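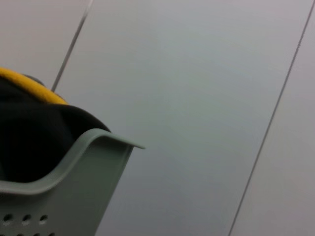 *Fig. 4. Wrist view, soft item in basket.*

## 4.2 Recording a paired-view trial

The Peltcombe method compares grasp predictions made from the wrist view alone with those made from the wrist and head views together. Both streams must be recorded for every trial. Soft items are used throughout, as their outline changes between grasps.

1. Start the Traltgate logger and wait until both streams are listed.
2. Set the trial length to 18 seconds.
3. Open the gripper fully and move it to the start pose.
4. Press **Record**. Keep hands clear of the fingers.
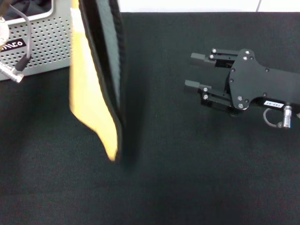 5. Move towards the item at low speed. Stop before contact and hold for 2 seconds, so that the open gap between the fingers can be labelled later.
6. Close the gripper, lift, and let the logger run to the end of the trial.
7. Mark the trial as *held*, *slipped* or *missed*.

**Note:** Blurred images are kept. Removing them from the Drarnby set raised the wrist-only score and made the two conditions hard to compare.

**Caution:** Check that cables have enough slack before any turn of the wrist. Stop the arm if a cable pulls tight.

The reference set holds 3000 trials, of which 966 are marked *slipped*. Do not mix these with trials recorded before the February change to the labels. For scoring, go to section 4.3.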